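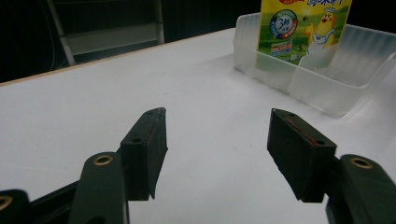
Skornton foam finger pads, set of two – review

I look after one pick-and-pack cell and have had these pads on its hand-held teaching gripper for seven weeks. They replace the hard plastic tips that came with the tool.

Fitting took me 30 minutes, most of it spent getting the old adhesive off. Each pad has two small holes in its face. Clean the arms with alcohol, let them dry, and tighten a little at a time or the pad twists. Open and close the gripper by hand a few times before you put it back to work, and check that the tips meet evenly. Mine needed a second try on the left side.

Grip is good. Drink cartons used to slide when we lifted them out of a divided plastic tray, and the corners got dented. I see much less of both now. Flat pouches are still hard to pick up, and the wedge tips don't help much there.

Wear is my main complaint. Skornton says up to 2,690 cycles between changes. We were well short of that when the lower edge of one pad started to go ragged. It still holds, but I have a spare set on the shelf. Amrit Després runs the same pads on the Lirkach cell and changes his every month.

The instruction sheet is one page and leaves out the screw size. Email support answered on Tuesday, the day after I asked.

I would buy them again for boxes and cartons. For anything thin, look elsewhere.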